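Shared bench log – kitchen helper build, March, 9:15 in the evening

Picked up where the last entry stopped. The Ustamora branch now loads the whole apartment without choking on the door meshes, and I am so happy about it! Frame time is way down with the Hsieh lighting preset turned off, so leave it off for now. If you pull tonight, delete your old cache folder first or you'll get the gray walls back.

Seed is 1583 for everything below. Arm base still parked outside the room, controller idle. Renders from the virtual room:

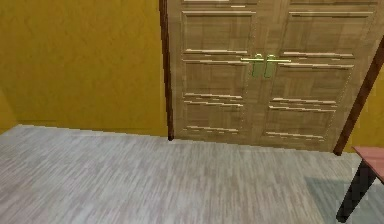
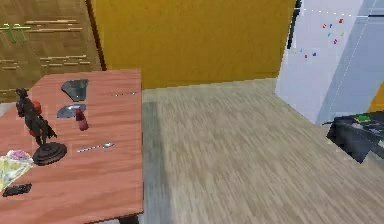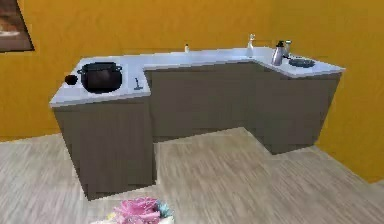
Reach planning is the part I've been itching to get to. The real arm on the workshop cart (the one with the Prondadholm shoulder bracket) has to work over a counter without clipping whatever is standing on it, and our test layout was too kind: one straight shelf, two cups. The simulated counter steps in and out, with the big black pot on the left section and the silver carafe over on the right, so a straight sweep between them has to cross the set-back middle part with the clear glass bottle along the way. Perfect! I wrote 15 start poses and ran each one to a hover point over the pot. All but 2 came back with a clean path. Both bad ones fold the elbow too early, and I think it's the old joint limit I copied from the Sornthorpe file. Fix that before touching the planner.

Grasp list for the table, easy to hard: bottle, figurine, spoon. The spoon is thin and flat on the top, so I'd like to try a slide to the table edge first, then pinch. Pads on our real fingers are too thick for this anyway – new ones are on the printer, 6 hours left, please don't open the lid.

Door handles can wait. Levers need a proper wrist turn and our wrist servo still buzzes under load.

To do: joint limit, rerun the two bad poses, weigh the new pads, order M3 inserts (we're down to the bent ones).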